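Search this site
Search

4 min read

Fellowship Kitchen Tips I Have Stopped Believing (and a Few I Kept)

Every church kitchen I have cooked in has a binder. Ours at Clumar Chapel goes back decades, and much of what's in it is wrong. I've spent two years of potlucks testing it against real Sunday crowds, and I'm still not sure about half of what follows.

"Vinegar in the coffee urn every week." I doubt it. We went to once a month and no one tasted a difference. The smell that everyone blamed on scale was coming from the rubber seat in the spigot. Unscrew it, scrub it with a bottle brush, let it dry with the lid off.

"Lemon juice keeps cut apples white." For maybe an hour, and then the children complain that they're sour. Salt water works better: half a teaspoon in a quart of cold water, five minutes, rinse. Or leave the fruit whole and put out a knife.

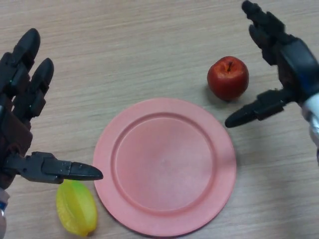
Whole fruit and a plain plate on a wooden table.

"Communion cups can go in the dishwasher." The glass ones, fine. The plastic ones fly around and land on the heating element. I was told a mesh bag solves this. It doesn't, they nest together and come out dirty in the middle. Hand wash, upside down on a towel.

"Candle wax comes out of the altar cloth with an iron and a paper bag." Partly true. The iron lifts the wax and leaves the dye behind, so white candles only. For the purple Advent ones, freeze the cloth, crack off what you can, and take the rest to the cleaner. I've seen the boiling water trick recommended and I wouldn't try it on linen anybody cares about.

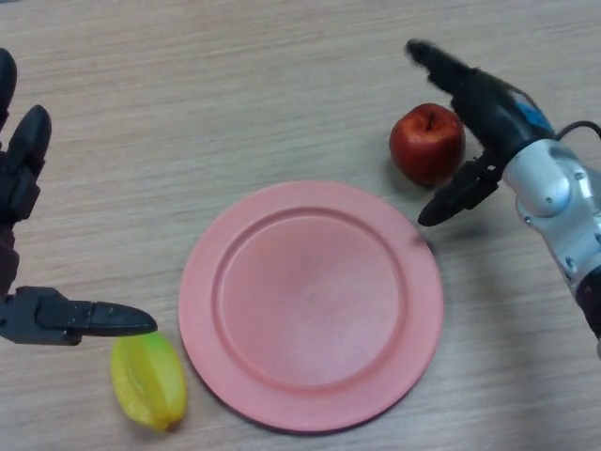 Then there are the products. Somebody always comes back from a conference with one. Dritby was supposed to take tea stains out of mugs overnight. Baking soda and a damp rag did the same job before the kettle boiled. Oso, the gel for pew polish buildup, left a haze on our back row that took me all of October to rub off. If yours worked, good for you.

"Keep the rolls warm at 115 degrees." That's too cool for a long lunch, and it's no temperature for the casseroles sitting next to them. Hot food stays at 140 or above. Buy a thermometer and ignore the dial on the warming oven, mine has never told the truth.

"Label everything with masking tape." Fine, but put it on the bottom of the dish as well as the lid. Lids wander.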